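Workbench Gallery: The Nilholm Fixture Wall
Posted Fri 4 January

The fixture wall at our Stisorville shop holds small computer parts while they wait to be sorted or tested. Nilton Marulanda drew the panels and Fidelina Bedoya assembled the framework behind them. The first version went up in November and has been changed several times. Pictures of the wall are collected on this page, and more will be added when the second bench is finished.

The panels are 3D printed in gray. We tried a white batch earlier, but it showed every fingerprint and went back in the bin. The finish is left as it comes off the printer, with no sanding or paint.

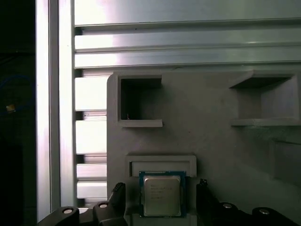

Large gray panel with square pockets, in front of the aluminum framework. Desktop processor at the front.

The framework is slotted aluminum extrusion, bought in long bars and cut in the shop. Slotted bar costs more than plain tube, but a panel can be moved up or down without drilling new holes. Nilton keeps the offcuts under the bench -- the short ones get used for feet and corner braces.

Processors are handled by the edges only. Anything with bent pins goes to Fidelina's tray and does not come back to the wall until she has looked at it.

Drawings for the current panel are in the Urilitz folder, under revision 38. Older revisions are kept there too, but please do not print from them -- the pocket depth was changed and the old ones are too shallow. Questions about sizes should go to Nilton.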